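Are we anywhere near a machine that does actual chores? (shop or house) 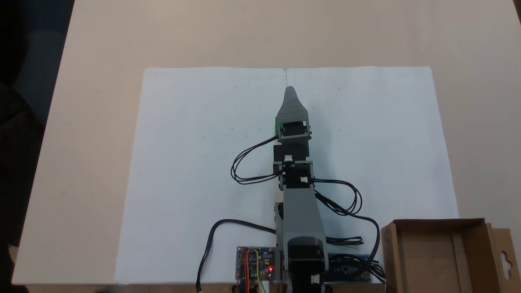
ok so I run the small parts side of a two-room shop in Dratmont and my brother-in-law keeps telling me I'll be out of work in a few years. I mark out panels. Pencil, straightedge, dots where the holes go, all day long some weeks. So I got curious and started building an arm to see if it could do the marking for me. So far I have a wrinkled sheet of paper with tiny dots on it and one short faint line up by the tip. That's after most of July evenings, and I'm including the one where I had the wrist servo plugged in backwards. The cables bug me more than the code does, they loop out both sides and I swear they pull on the thing. Anyway my question for the group is, has anyone got a machine doing a real chore, start to finish, without you standing there?

-- benchdog_530

Robot vacuum. Done. Next question.

-- mopsy

Mopsy I have that vacuum's cousin and I pick up socks, chair legs and one very dumb phone charger before it can run. So who's doing the chore? I'd say I do half of it and the vacuum gets the fun half.

-- tallgrass

I think you guys are too hard on them. Dishwasher is a robot, washing machine is a robot, we just stopped calling them that once they worked. My grandmother would have fainted at my kitchen.

-- oldleblanc

Loading the dishwasher is the chore though!! I'd pay 2439 dollars tomorrow for something that loads it, and I'd let it put the bowls in wrong like my husband does.

-- kettlecorn

Back to the OP, for marking out you don't want an arm at all. You want a gantry, two rails and a pen. An arm made of hobby servos has slop in every joint and it all adds up out at the tip. I did this at Dranora when I was on the sign bench and we went through the same thing, arm first because it looks cool, then a plain old plotter that ran for years. Get that wiring tied down along the link too, you're right that it pulls.

-- railsplit

Disagree with railsplit a little. Sure, a gantry is better for flat sheets. But he asked about chores, and chores aren't flat sheets. If he gets the arm to put a dot in the same place 19 times out of 20 he's learned something he can use on the next job. A plotter teaches you plotters.

-- nine_volt_nan

Nan he has customers waiting on panels lol

-- railsplit

Ha, I do. They're still getting them marked by hand, don't worry. Nan, I tried a repeat test last night, same dot 4 times, and got a little cluster you could cover with a lentil. Which is fine for a drawing and no good for a hinge. Railsplit, did you use belts or screws on the Dranora one?

-- benchdog_530

Belts. Screws were slow and we didn't need the push. Put a spring on the pen whatever you do, otherwise it skips anywhere the paper isn't flat, and yours isn't.

-- railsplit

I used to load trucks for Fedex in college and I'd like to see any of these things deal with a wet box and a rolled up rug at 4 in the morning. House chores are the same deal, everything is a different shape and somebody left it in a weird spot.

-- tallgrass

Right, but the shop can be tidied up to suit the machine. My house can't, I have three kids. I bet shops get there way before kitchens do.

-- kettlecorn

Tape the sheet down at the corners, OP, before you blame the servos for all of it.

-- oldleblanc

Will try tape tonight, and zip ties for the cables. If the lentil shrinks I'll post the numbers.

-- benchdog_530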